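2/28/23

I sat up far too late again with the Salazar biography, or what there is of it. The subject is an entrepreneur who started out selling seed from the back of a truck and ended up running Prisero, and I have been living with those early years so long that I dream in invoices. Tonight I finally finished the chapter on Listach, the little town where the family settled when the children were small. It came to 27 pages, far too many, but I love every one of them and can't decide what to cut.

The trouble is the schooling. One church bulletin has the eldest boy in the Listach school at 6, and the family Bible has them all still out on the farm that winter. I have gone back and forth on it for 4 evenings now, with the bulletin on my left and my cold tea on my right.

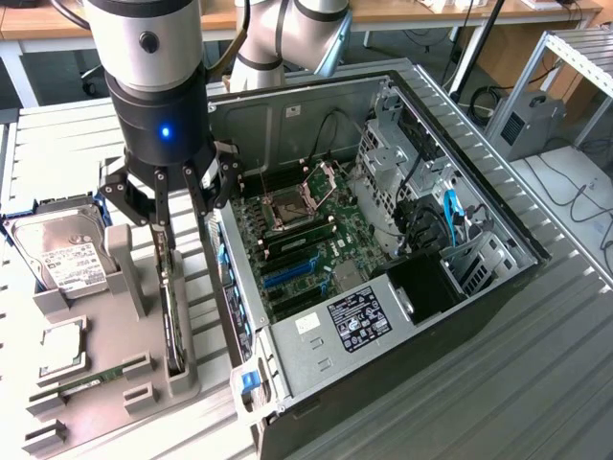
I did get a lovely letter in this morning's mail from the archive at Drusutine, two pages in the neatest handwriting, saying they hold the old enrollment books and I am welcome to come and look whenever I like. Whenever I like! I read it standing up in the hall with my coat still on. It's a long drive and the roads have been poor all February, but I believe I'll go as soon as the weather lets up — and take sandwiches, and make a proper day of it.

Meanwhile I have started on the Navy years, which are thin, only a discharge paper and a postcard home asking for socks. I copied the postcard out in full. It will go right at the top of the chapter, I think, before the dates and the ship. Bed now, my eyes are done for.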